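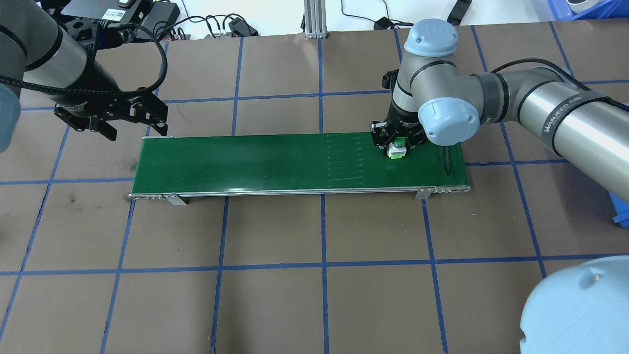

Bench conveyors: frequently asked questions

5 min read

Maintained by Vy Lâm and Anas Hakim, Motside workshop. Last revised November 2018.

What counts as a bench conveyor?

For the purposes of this page, a flat belt running over two end rollers, carried on its own legs and light enough for one person to lift onto a table. Floor-standing units and roller tracks are covered in the Hurkora manual.

What size should I order?

Measure the bench first. Allow clear space past both ends of the belt, enough to get a hand and a hex key to the tensioning screws. The Maso short unit is 300 mm between roller centres and suits single small parts. Anything longer than a forearm should go on the floor-standing type.

Why are most of the belts green?

Convention, mainly. Green PVC is the stock colour at most suppliers and is the cheapest to replace. White is sold for food work and black for parts that shed carbon or toner. Colour has no bearing on grip. Surface finish does: a gloss belt wipes down easily but lets light parts slide when the belt starts, while a matt or textured belt holds them and collects dust.

There are pale marks across my belt. Is it worn out?

Usually not. Rub the spot with a cloth dampened with water and a drop of dish soap. If the marks lift, they were residue. If they stay, check whether they are reflections from an overhead tube light, which gloss belts show clearly. Marks that can be felt with a fingernail are scoring or fine cracks, and the belt should go on the replacement list.

Can I use solvent on the belt?

No. Isopropyl alcohol is tolerated in small amounts on a cloth. Acetone and brake cleaner will harden PVC and lift the joint.

How is the belt tensioned?

Loosen the two locking screws at the idler end. Turn each tensioning screw a quarter turn at a time, alternating sides. The belt is tight enough when it can be lifted slightly off the bed at mid-span and drops back flat. Overtightening bends the rollers and wears out the bearings. Retighten the locking screws before running.

The belt drifts to one side. What now?

Check that the legs sit flat. A twisted frame is the usual cause, and no amount of roller adjustment will cure it. If the frame is level, tighten the idler slightly on the side the belt is drifting toward, run it for a minute, and look again. Do not steer the belt with your fingers.

Do the legs need to be bolted down?

On a shared bench, yes. Bracket legs have a small foot and the unit will creep under load. Đức Cao drilled our first bench and regretted the holes, so clamps or double-sided foam pads are now preferred for anything temporary. Check pads weekly.

Why mark out the bench with tape?

It gives every item a position that can be found again. Divide the surface into squares, then write down which square each leg or fixture stands in. Blue tape reads well on a brown top and can be pulled off later. Use a straightedge for the first line in each direction and measure the others from it. Rub down the crossings, which lift first.

How long can tape stay down?

Follow the date on the roll. Past that, the adhesive stays behind when the tape comes up. Thiện Khương relaid the long bench in March and had to scrape most of the old grid off with a plastic blade.

How many hours does a belt last?

Our records cover one belt type only. The first belt ran 1,053 hours before the joint began to open. The second is at nearly 3,000 and still in service. The first was overtightened for much of its life.

What sort of parts are suitable?

Small, dry, flat-bottomed ones. Cubes and short cylinders standing on end are the easiest. Round parts lying on their side need a guide rail or a carrier. Anything oily needs a tray.

Which spares should be kept?

One belt, one pair of roller bearings, a bag of locking screws. Belts are ordered through Mạc under line 87 of the stores list. Store them loosely coiled and out of sunlight, never folded.

Who do I ask about motor faults?

Đạt Ung. Unplug the unit and tag it before you do.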